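Set-Up and Layout for Small Rooms
Handout 9: Marking Out a Floor with Tape

Welcome back, everybody. Last time we spent the whole session on paper, drawing our rooms to scale and pushing little cardboard sofas around, and I know a few of you went home wondering when we would get to do something on our knees. Well, bring your knee pads, because today is the day. Please keep this handout in your folder with the others, as we will be coming back to it when we do the storage unit in April.

Why tape at all?

A plan on paper is a lovely thing, but most people can't feel a plan. Tell somebody that the walkway between the bed and the dresser is 22 inches and they will nod politely. Put two lines on the floor and ask them to walk between them carrying a laundry basket, and you will hear a very different opinion! I have changed my mind about more furniture this way than I care to admit, including a Livell sideboard I had already measured twice and was quite sure of.

Tape also lets several people agree on the same thing. If you are sharing a workshop, a classroom or a church basement, a line on the floor settles where the tables go much faster than a conversation does, and it is still there the next morning.

What you will need

A roll of painter's tape, one inch wide or a little wider
A tape measure, the long kind if you can borrow one
A pencil and your scale drawing from Handout 8
A chalk line, or a length of string and a helper
Scissors or a utility knife
A broom and a barely damp cloth

Any decent painter's tape will do. We keep the Tekin rolls in the supply closet and they are fine for a practice floor. At home, please check the label for how long the tape may stay down, and try a short piece in a corner first if you have a waxed or freshly finished floor.

Getting the floor ready

Sweep first, then wipe, then wait. The waiting is the part people skip. Give the floor time to dry all the way, and use that time to mark your corners lightly in pencil from the drawing. Start from the longest wall that has no door in it and measure everything from that one wall. If you measure one line from the window and the next from the radiator, small mistakes pile up, and before long your rectangle leans like an old barn.

Laying the line

Stick down the first few inches at your pencil mark, then walk the roll backward to the far mark, holding the tape just above the floor and fairly taut. Look down the length of it, lower it, and only then press. A short line you can do alone. For anything longer than your own height, get a partner to hold the far end, and take turns so that you both learn to sight it.

Press from the middle toward the ends with the heel of your hand, or with an old gift card if you want a firmer edge. Don't stretch the tape as you go. Tape that has been pulled wants to creep back, and you will find it has let go at one end by the time you finish the other.

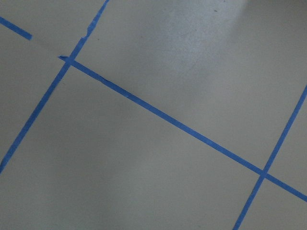 Crossings and edges deserve more care than the long easy stretches, and they are where I look first when I come around the room. Where two lines meet, I like to run each one a little past the other and leave the extra on, since it makes the corner easy to find again. With blue tape on a pale gray floor you can see just what I mean: one strip carries on past the other and leaves a small stub, and a short way along it there is a thin dark crease on the upper edge where the tape seems to lift a bit. A crease like that is worth smoothing down before a shoe finds it. The other strip has a ragged, torn stretch near one end and then settles into a nice straight band, and if I were measuring, I would take my numbers from the straight part. Ragged edges don't bother me in a practice layout - but never measure from one.

Changing your mind

You will, and it's no trouble. Peel slowly, folding the tape back over itself at a low angle, and keep your other hand flat on the piece you want to save. If only part of a line has to go, cut it before you peel, so the rest stays where you put it. A faint trace left behind can usually be wiped off, but do it before you lay the new line - otherwise you may find yourself following the old one out of pure habit.

In-class exercise

Work in pairs. Each pair will lay out the Arero studio plan from your packet, which measures 206 inches on the long side and 173 on the short side. Tape the outer walls first, then the bed, the table and the doorway swing. When you have finished, walk through it as though you were coming home with groceries. Sit "on" the bed. Open the pretend door. Write down two things you would move, then trade floors with another pair and do the same for theirs.

Check your corners by measuring both diagonals of the outer rectangle. If they match, your walls are square. If they don't, find out which corner has wandered and lift only that one.

For next time

Tape out one piece of furniture you are thinking of buying, or one you are thinking of giving away, and live with it for a few days. Step around it. Jot down each time it gets in your way. Bring your notes and your scale drawing, and please return any Cestberg tape measures to the blue bin by the door.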